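4. Removing and refitting the drive carrier

The Gilchrist parts sheet calls this a tool-free job. Treat that as advertising. The carrier does come out by hand, but keep a screwdriver nearby for the side panel, which on older towers tends to stick.

Before you start: shut down, pull the power cord, and wait. The sheet says 8 seconds. I would give it a good deal longer.

4.1 Lay the tower on its side with the open face up. A ribbed metal bench is fine if the case sits flat and doesn't rock.

4.2 Take off the side panel and put it somewhere you won't step on it.

4.3 Find the blue tabs. Blue is supposed to mean "safe to touch." It doesn't always. Expansion slots and capacitors come in blue too, and neither one is a handle.

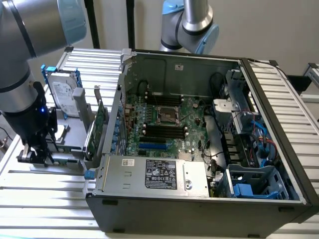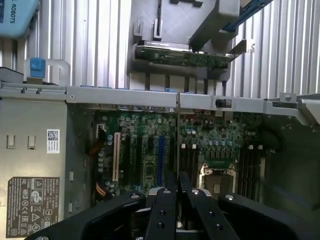 Open tower, green motherboard exposed.

4.4 Unplug the data cable from the drive, then the power lead. Pull on the plug, never on the wire.

4.5 Squeeze the tabs on the carrier and slide it straight out. If it binds, push it back in and try again. Prying bends the bracket.

CAUTION: If the processor is out, keep fingers, screws and cable ends away from the socket. Bent pins are not covered by the Hunwood warranty, whatever the reseller told you.

4.6 Read the drive label and write the serial number in the log before you set the drive down. Two Kavent drives with the same label layout are easy to mix up.

4.7 Slide the new carrier in until it clicks. Some click early. Tug it once to check.

Note: The Hollell guide, page 270, says to reseat every expansion card while the case is open. I see no point in disturbing a card that works – leave them alone unless one is visibly crooked.

4.8 Reconnect both cables, close the panel, and power up. If error 415 shows, go back to 4.4.

Revised August 2022, Yaroslav Hrytsenko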